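To: drurkero-learning list
Subject: Re: Reading partners in the spring term – what worked for us
Time: 16:40

Hello all,

I promised a proper write-up of the paired reading scheme at Plakden and it has taken me far too long, so thank you for the nudges! I'm replying to the message from January, which I've left in below so that newer members can see where it started.

The short version is that it has been a joy. We had 29 pairs going by half term, each made up of one older pupil and one younger one, reading together for a quarter of an hour after lunch. The older ones choose the first book and the younger ones choose every one after that. I was nervous about that rule (we had an awful lot of dinosaurs) but the children loved it, and I'd keep it.

A few notes under the headings people asked for.

1. Pairing up
We matched on interests first and reading level second. Football went with football, baking with baking. Two pairs asked to swap in the first fortnight and we let them, with no fuss made. Leave a gap of at least two school years between partners if you can – any closer and it gets competitive. 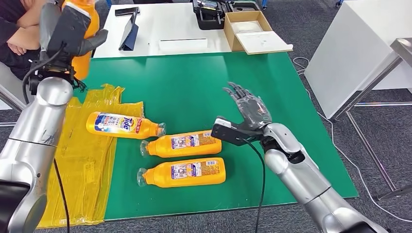 2. Training the older readers
Five short sessions, all before the scheme began. We covered how long to wait before helping with a word, what to say when a partner is bored, and how to ask a question that can't be answered with yes or no. The waiting is the hard bit! We practised it with a sand timer and lots of giggling. Nakpan have borrowed our session notes and squeezed them into one morning, and I'd love to hear how that went.

3. Books
The Zamau book fund gave us 2,000 pounds and we spent nearly all of it on paperbacks, two copies of each so that both partners can hold one. Please do this if you can afford it. A shared copy always drifts towards the bigger child.

4. Keeping track
One line per pair per session, in a plain exercise book: title, page reached, a word they liked. I have a soft spot for the liked words. "Blunderbuss" came up 6 times.

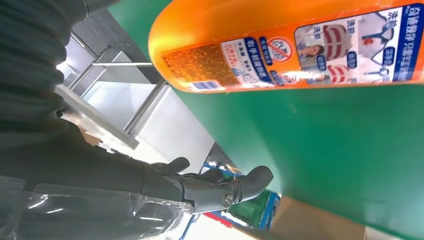
On 14 January the Nakpan group wrote:

> We're keen to try reading partners but our older pupils are already stretched, and some parents worry they'll lose out by helping younger ones. Did you see any sign of that? And what do you do when one of a pair is off sick?

Both fair questions. Our older readers gained a great deal, and several who never picked up a book are now asking for the next in a series. For absences we keep two spare readers on hand, and a leftover partner can always join another pair for the day.

Session notes are in the list's files area under Plakden. Do help yourselves, and send back anything you improve.

Warm wishes from Plakden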